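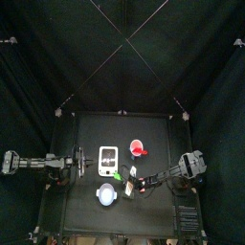 Tayla Lockyer wrote to say that my last post made the club's kitchen task sound like a matter of buying a better gripper, and she wanted to know what we had been doing with our evenings instead. Fair enough. The short version is teaching, logging and throwing away data.

Posted in April by Ertuğrul Akbulut
Reading time: 2 minutes
Print this post | E-mail this post

The Padbridge student robotics club enters the Skelerano round with a two-arm cell. The task sheet asks for small kitchen things to be picked up and put into a named container. Bowls and cups are the containers. The awkward item is the toy pea pod, bright green, glossy and slightly bent, so a grip that is good at one angle is poor at another.

We began the term with 114 recorded runs. Leonie Ashby went through the lot and dropped 15 of them, mostly for joint logs with gaps. The remainder trained a policy that reached the pod without trouble and then closed too early. Cameron Mahuika traced this to the gripper command being logged one step ahead of the measured position. He shifted the column, we retrained overnight, and the early closing went away.

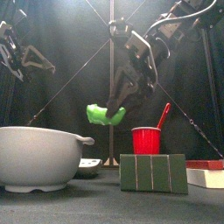 Why not write the pick by hand? We did, last year, and it held up until the judges moved the containers.

The hand-written version is still in the repository under Mollel, our name for the old code base. It is useful as a baseline and for checking calibration after anybody has leant on a base plate. I would not enter it again. It assumes fixed positions for everything except the item being picked, and this year's rules allow the containers to be placed anywhere within reach of either arm.

Carrying is now the slow part. We limit wrist speed once the fingers have closed, which costs us 2 seconds a run. Refugio Cervantes thinks half of that can be recovered with a smoother velocity profile, and has a branch for it that I have yet to review.

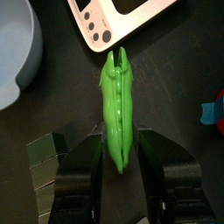 Still to do before Cirmont

The practice round at Cirmont uses their lighting, so the exposure settings need to be locked and written down. The log file format also needs a version number. At present the loader guesses from the number of columns, and it guessed wrong on the newest batch.

Total recorded steps in the short calibration set now stand at 1,127. Leonie wants it doubled. I want the loader fixed first.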